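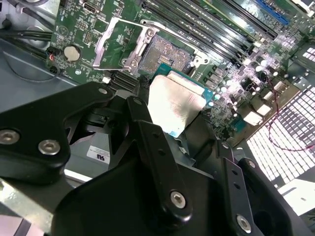
ホーム | スレッド一覧 | 前の投稿 | 次の投稿 | 検索

2022年3月12日
投稿者:Lodau作業規則 担当

件名:Re: 取り外し作業の手順書 第二版について(把持と放熱部品)

みなさま、お世話になっております。

第二版の草案に、たくさんのご意見をいただき、ありがとうございました。私は日本語が母語ではありませんので、読みにくい文がありましたら、どうぞ直接ご指摘ください。規則の文章は、一つの助詞で意味が変わることがありますから、遠慮はいりません。

まず、Bolishamの方からいただいたご質問を引用します。

> 草案の4.2に「プロセッサは基板の縁で把持すること」とありますが、
> ヒートスプレッダの側面を持つことは禁止という意味でしょうか。
> 当方の指先は幅が広く、縁だけを持つと姿勢が安定しません。
> それから、熱伝導グリスが残っている部品を、ソケットの上で
> 止めたまま待機させてよいかどうか、草案には書かれていません。
> Ninaの手順では待機してよいことになっていました。
> どちらに合わせればよいか、教えてください。

順番にお答えします。

一つ目の、把持の位置についてです。4.2は禁止の規則として書いたつもりはありませんでした。しかし「すること」と書きましたので、禁止と読まれるのは当然だと思います。次のように直すことを提案します。

「4.2 プロセッサは、向かい合う二つの側面で把持する。指先は、上面のグリスおよび裏面の接点に触れてはならない。」

この文であれば、側面のどの高さを持つかは、それぞれの指先の形に合わせて決めることができます。ただし、把持力の上限は残したいと思います。上限の数値は附属書Bに移して、指先の種類ごとに書く予定です。

二つ目の、待機についてです。私の意見では、開いたソケットの真上での待機は認めないほうがよいと思います。ピンが露出しているソケットは、この作業の中でいちばん傷みやすい場所です。部品が落ちた場合も、グリスが垂れた場合も、元に戻すことは大変難しいです。Ninaの手順は、ソケットのない廃基板を対象に書かれたものですので、そのまま使うことはできません。

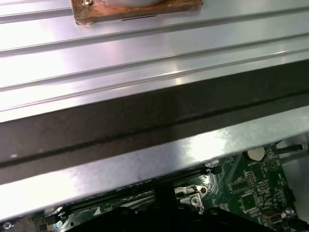

そこで、4.5として次の規則を加えます。

「4.5 ソケットが開いている間、把持した部品をその上方で停止させない。停止が必要なときは、先に退避位置へ移動する。非常停止の場合は、把持を保持し、人が部品を受け取るまで指を開かない。」

後半の非常停止の部分は、Skorkeoの安全担当の方々と相談して決めました。電源が切れたときに指が開く構造のグリッパーでは、この規則を守ることができません。その場合は、ソケットに保護カバーを付けてから次の動作に進む、という代わりの方法を附属書に書きます。カバーを付ける作業は人が行い、ロボットは退避位置で停止していなければなりません。

三つ目として、ご質問にはなかったことですが、手首カメラの扱いについて書きます。草案の5.1では「把持の前に対象を画像で確認する」とだけ決めました。金属の多い筐体の中では、照明の反射によって部品の縁が見えにくくなります。また、グリッパー自身が視野の一部を隠します。したがって、確認は一つの姿勢からだけではなく、少なくとも二つの姿勢から行うことにしたいです。一枚目で縁が判別できても、二枚目は省略しません。

記録の保存についても少し変わります。試験期間中の作業記録は1274件ありますが、そのうち54件は、グリッパーの指先の交換記録と結び付いていませんでした。指先が摩耗していたかどうか、後から調べる方法がありません。第二版では、作業の開始時に指先の番号を必ず入力することにします。指先は把持350回ごとに点検し、結果が良好であっても、点検した事実を記録に残してください。

用語について、一つお願いがあります。草案の中で「取り外し」と「抜去」が混ざっていました。これは私の間違いです。プロセッサについては「取り外し」、メモリとケーブルについては「抜去」に統一します。固定レバーの操作は、どちらにも含めず、「解除」と呼びます。古い版を翻訳して使っている方は、この三つの言葉を確認してくださいますようお願いいたします。

退避位置の高さは、まだ決まっていません。草案では筐体の上端から80ミリとしましたが、ケーブルが長い機種では足りないというご意見が複数ありました。高くすれば移動の時間が長くなりますので、皆さまの装置ではどのくらいが適当か、お知らせいただけると助かります。可能でしたら、筐体の向き(横置きか縦置きか)も一緒に書いてください。

ご返信は、このスレッドにお願いいたします。附属書Bの表は、ご意見をまとめてから別の件名でお送りします。第二版の発効は7月を予定しています。

どうぞよろしくお願いいたします。

Lodau作業規則 担当

最近のスレッド
・附属書B:指先の種類と把持力の表について
・Skorkeo 非常停止試験の記録様式
・メモリの抜去:ラッチの解除は片側ずつか
・手首カメラの照明と反射
・Bolisham 退避位置に関する質問
・用語集の修正案(第一版からの変更点)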